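The Ferry Ledger

Nnamdi Okeke took the job at the Zonemdale ferry office because it came with a room. The room was over the ticket window and had a bed, a sink and a stove that ticked when it cooled. He was forty-one and had been sleeping at his cousin's place in Wetitz since the spring.

The man he was replacing was named Kayode Omoregie. Kayode had run the office for longer than the current boat had been in the water. He was supposed to stay one week to show Nnamdi the work, and then his daughter would come and drive him to Atuvwood, where she had a house with a ramp already built.

"You sell the ticket, you tear the ticket, you write it down," Kayode said on the first morning. "In the winter you also shovel."

The writing down was done in a ledger. There was a computer, and the county wanted its numbers from the computer, so everything was done twice. Kayode did the ledger first. He wrote the time of the crossing, the number of people, the cars, and then a short note. Nnamdi read back through the notes when things were slow. Fog. Fog. Woman with two goats. Lukoševičius late again, held the boat. Fog. Boy sick over rail.

"Who is Lukoševičius?" Nnamdi asked.

"He had the hardware store on the other side. He died."

"You held the boat for him?"

"Four minutes, usually. Once it was eleven and I heard about it."

On the third day it rained hard and only six people crossed. Kayode got a cloth and wiped down the counter, and then he started on the tickets. The old paper ones were still good if somebody turned one in, and people did. They found them in coat pockets and kitchen junk. They were sorted by season and by color, and Kayode knew where each kind went without looking at what he was doing. Nnamdi did it slowly and put two of the greens in with the blues.

"Leave it," Kayode said. "I'll get it."

He didn't get it right away. He sat down on the stool and held his knee with both hands.
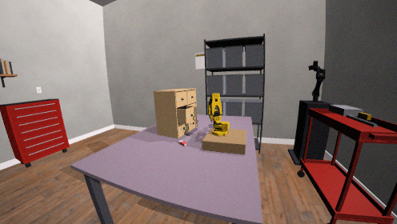
A place for everything, and a few drawers left open.

In the afternoon the rain let up and Kayode told him about the winter the river froze. There was no boat for nineteen days. People walked across, which they were told not to do, and he had stood at the landing with a lantern every evening until the last of them was over. He didn't sell any tickets. He wrote them all in the ledger anyway.

"How many?" Nnamdi asked.

"434."

"You remember it?"

"I wrote it down. I looked at it a lot."

Nnamdi asked if they had all made it. Kayode said yes, all of them, but a dog went through near the far bank and a man named Lukoševičius lay down on his stomach and pulled it out by the collar. That was how they had met. The man came into the office afterward to get warm - he was soaked to the shoulder - and he didn't say anything for an hour. Then he asked what time the boat usually ran.

"There wasn't any boat," Nnamdi said.

"No. I told him the times, though."

The next day Kayode's daughter called and said she could come early. She had a day off she had to use. Kayode said that was fine. He hung up and went out on the landing in his coat and watched the 2:15 come in. Nnamdi sold the tickets by himself and got the change wrong once, and the woman handed him back the extra dollar.

There wasn't much to pack. Kayode had two suitcases and a radio, and a lamp he said Nnamdi could keep. He took nothing from the office. Nnamdi asked if he wanted the ledger from the frozen winter and he thought about it.

"It belongs with the others," he said.

His daughter came at noon in a gray car with a child's seat in the back. She shook Nnamdi's hand and asked where the bathroom was. While she was inside, Kayode went behind the counter, opened the current ledger and wrote something. He blew on the ink and shut it.

They took the boat over, since the road to Atuvwood was on the other side. Nnamdi charged them for one car and two people. Kayode paid in exact coins. He didn't turn around when the boat pulled out, but the daughter did, and waved.

When they were across, Nnamdi opened the ledger to enter the crossing. Kayode had already done it. October 16, 2018. 12:30. Two people on foot, nine in cars, four cars. In the space for the note he had put: Clear.

Nnamdi counted the stubs to be sure. The numbers were right. Then he typed them into the computer for the county.

At 1:10 a man came running down the hill with a bag of feed on his shoulder. The boat was due out, and the captain had his hand on the rope and was looking up at the office window. Nnamdi held up his palm and kept it there until the man was on board. Then he wrote down three minutes.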